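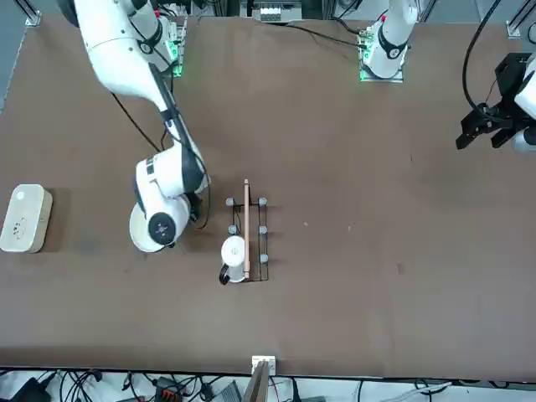
The Kurnel Address is a speech given by the weaver and labour organiser Wendell Baptiste on the steps of the Kurnel corn exchange, at the height of the Drestadora mill dispute. It runs to 2345 words in the fullest surviving text and is among the best-loved pieces of public speaking to come out of the river towns, still read aloud in Kurnel every June.

Background

The Drestadora mill had cut its piece rates twice in one winter. By spring 280 weavers had walked out, most of them women, and the company had begun to move families out of its cottages. Baptiste, a lay preacher as well as a loom hand, was asked to speak after the strike fund ran dry. He had never addressed a crowd outside a chapel. He was given the early evening, when the day shift from the neighbouring dye works could come and listen.

Content and style

The speech opens quietly, with a list of the families put out of Garden Row and the number of each house. Baptiste then turns to the story of Ruth gleaning in the fields, which his listeners would have known by heart, and asks who owns the corn that falls behind the reapers. From there it builds wonderfully. The phrase "we have been patient" comes back again and again, each time with a different verb hung on the end of it – patient and hungry, patient and cheated, patient and awake – until the crowd is said to have been answering him.

Its language is plain, with hardly a word that a child of ten would stumble over, and that plainness gives it great force. The closing passage, in which he describes his mother teaching him to tie a weaver's knot in the dark, is a marvel of timing and is often printed on its own.

Text and transmission

No manuscript in Baptiste's hand is known. The text rests on two sources. The first is a shorthand record by Jihad Sayegh, a clerk at the exchange, who wrote from an upstairs window and marked the pauses as well as the words. The second is the Ninow pamphlet, a cheap edition of 200 copies sold to raise money for the strikers. The pamphlet leaves out the names of the families and softens an attack on the magistrates. Modern editions follow Sayegh, though the Ninow reading "bread before banners" is usually kept where the shorthand is blotted.

Reception

The mill restored the old rates that autumn. Historians differ over how much the speech had to do with it, and the Golestani edition gives a good deal of weight to a shortage of trained weavers in the district. Its hold on later speakers is easier to trace. The knot passage was quoted in the campaign for the tenants' charter, and a choral setting is popular with amateur choirs.

See also

Drestadora mill dispute
Garden Row evictions
Lay preaching in the river towns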